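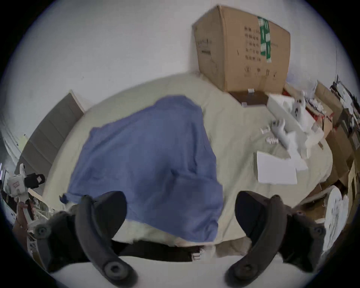
Nanell asks whether the jaw pads need replacing every time a corner slips. They don't. I wipe them first, then check the pivot screws for play.

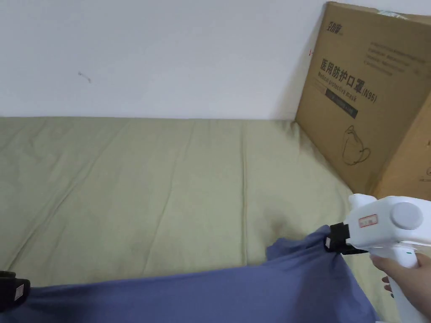 Joleo Kallio

Pads on this pair get swapped after 315 folds. Cloth finds a worn pad before any gauge does.
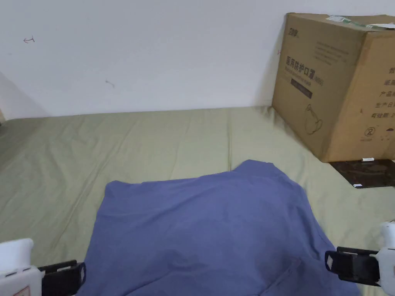 Zero both jaws closed, then open them fully and compare the readings. A gap of up to 4 counts is fine. Past 8, I redo the zero.
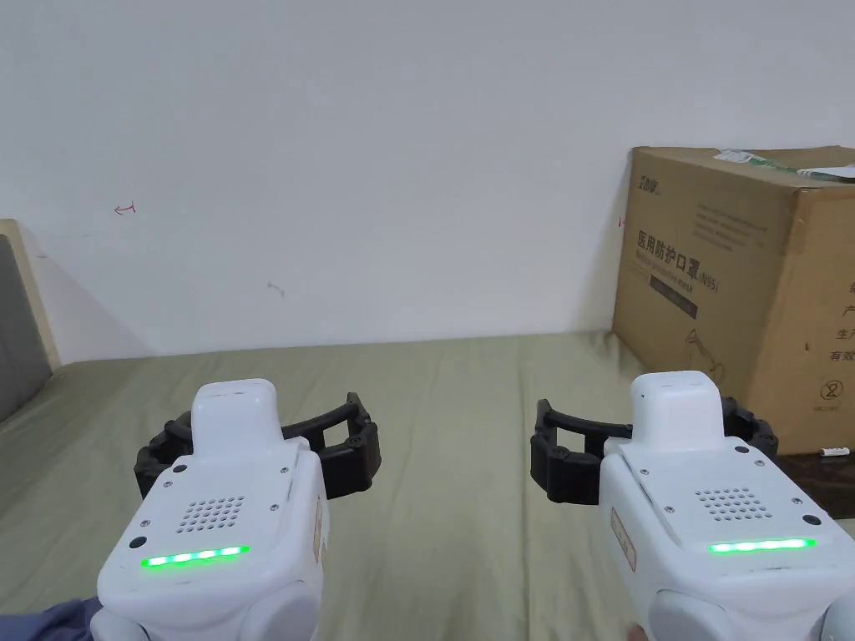
Do both grippers have to be zeroed together?
One at a time works, left first. The log keeps a separate offset for each.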